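Edbridge Insertion Demonstration

The Edbridge Insertion Demonstration is a public demonstration of robotic part insertion held during the open day of the Edbridge automation laboratory. It was first shown on 2 March 2018 and has been repeated every June since then, with changes to the control software and the program of talks. The demonstration uses a shape-sorting board as its target and is run at a bench that visitors may approach to within arm's length of the guard rail.

The task belongs to the general class known as peg-in-hole assembly, in which a held part must be placed in a matching opening. Peg-in-hole work is common in the assembly of gearboxes, connectors, and pumps, and it is widely used in teaching because success and failure are easy for an observer to judge.

Background

The open day began as a closed visit for suppliers and former students. The early visits consisted of a lecture and a walk through the machine hall, where most of the equipment stood switched off. Visitors' written comments asked repeatedly for moving machinery. A pick-and-place line was shown for two seasons, but it ran at a speed that made individual motions hard to follow, and its sealed cabinet limited the view to one side.

The insertion bench was proposed as a replacement. Its purpose was to show a slow, contact-rich motion in which the arm has to react to what it touches. The bench was built from parts already in the laboratory's stores, apart from the force sensor, which was supplied by Zimer under a loan agreement that later became a purchase.

Principle of operation

A full insertion cycle is divided into 6 phases: approach, contact, search, alignment, insertion, and release. In the approach phase the arm moves to a point above the chosen opening. The position is taken from a stored model of the board, corrected by a measurement made at the start of each session.

During contact the arm lowers the part until the measured vertical force passes a set threshold. Contact normally occurs on the face of the board next to the opening, as the stored position is rarely exact. The search phase then moves the part sideways in a widening spiral while a light downward force is maintained. A sudden drop in that force indicates that an edge of the part has entered the opening.

Alignment corrects the tilt and rotation of the part. It is the slowest phase for parts with corners, which must be turned until their sides agree with the sides of the opening. Round parts need no rotation and pass through this phase quickly. Insertion proceeds at constant speed with a limit on side force; if the limit is reached, the arm backs off and returns to alignment. Release opens the gripper and withdraws it straight upward.

The phases are announced on a screen beside the bench. In the first year they were called out by the operator, who could not always keep up with the transition from contact to search.

Control software

The original controller, Oltine, was written in the laboratory as a teaching package and adapted for the bench over one winter. It is a hybrid position and force controller: motion along the insertion direction is governed by force, and motion in the other directions by position. Oltine keeps a log of every cycle, including the force record and the phase in which any fault occurred.

A second package, Lục, replaced the spiral search in later versions. Lục selects its next sideways step from the direction of the measured torque, which shortens the search when the part is already touching the rim of the opening. It performs poorly when the part rests on the flat face of the board, where the torque carries little information. The bench therefore starts with the spiral and changes to Lục after the first rim contact is detected.

The two packages exchange data through a shared file in memory. This arrangement was meant to be temporary and has been kept — partly to preserve the older logs in a single format.

Soft targets

A rigid target gives a sharp force signal but is easily damaged, and so are the parts pressed against it. Soft targets tolerate larger errors. They also make the signal harder to read, as the material yields before the threshold is reached and springs back when the part is moved. The rim of an opening in a soft target may fold inward under the part, producing a force drop that resembles a true entry.

Oltine handles this case by pausing after each detected drop and pressing again at low force. If the depth of the part does not increase, the drop is marked as false and the search continues. Visitors often take the pause for a fault, and the operators' notes advise mentioning it before the first cycle.

Repeated use widens the openings. Wear is greatest at the corners of square openings and along the side nearest the arm's direction of approach. A worn board makes insertion easier, so boards are replaced before each open day and used ones are kept for student exercises.

Program of the open day

The demonstration is given 3 times during the day, with the bench left idle between sessions so that visitors can inspect it. Each session opens with a short explanation of the force sensor, in which the operator presses on the wrist of the arm by hand and the trace appears on the screen. A complete cycle follows at reduced speed. The operator then moves the board slightly and starts a second cycle without updating the stored position, which forces a longer search.

The final part of a session is open to requests. Visitors may choose an opening, and they may ask for a deliberate mismatch, in which the arm attempts to place a part in an opening of another shape. The controller is expected to abandon the attempt once the search area has been covered. The message shown on the screen in this case is "no entry found."

A written guide is handed out at the door. It contains a diagram of the phases, a short glossary, and a sample force record with the contact and entry points marked.

Bench and board

The work takes place in a shallow enclosure with gray walls and a dark gray floor. The target is a green board with openings of several outlines in its top face, among them round holes, ovals, rectangles, and a rectangle with a curved notch in one side. 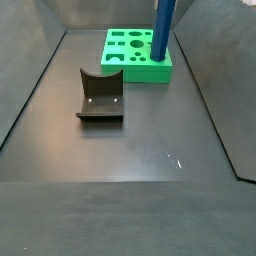 Green board and blue column at the bench, in two views.

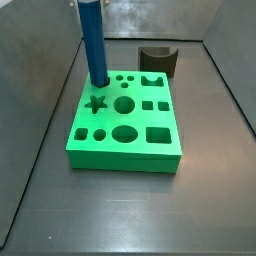

The sloping sides of an enclosure of this type return small dropped parts toward the middle of the floor, where the arm can reach them. A matte finish is preferred for the floor in order to limit reflections under hall lighting, though it polishes with use and shows scuffs. The enclosure is bolted to the bench and serves as the reference for all stored positions.

Records and results

Logs from the open day and from preparation sessions are held together. The archive contains 3509 complete cycles, and the laboratory plans to close the present series at 4000 and begin a new one with a revised log format. Cycles stopped by the operator are stored separately and are not included in either figure.

The logs have been used in student projects on the detection of false entries. The most frequent fault recorded is a timeout in the search phase, followed by a side force limit reached during insertion. Faults in the approach phase are rare and are usually traced to a board that was moved after the starting measurement.

Limitations

The demonstration differs from industrial assembly in several respects. Clearances between part and opening are large, speeds are low, and parts are presented to the arm in known positions. The cycle does not include inspection of the finished insertion; the depth reading at the end of the insertion phase is taken as sufficient.

The written guide states these differences on its last page. It also notes that the force values shown on the screen are filtered and lag slightly behind the motion of the arm, an effect most noticeable at first contact.

See also

Compliance control
Force-torque sensor
Peg-in-hole problem
Remote center compliance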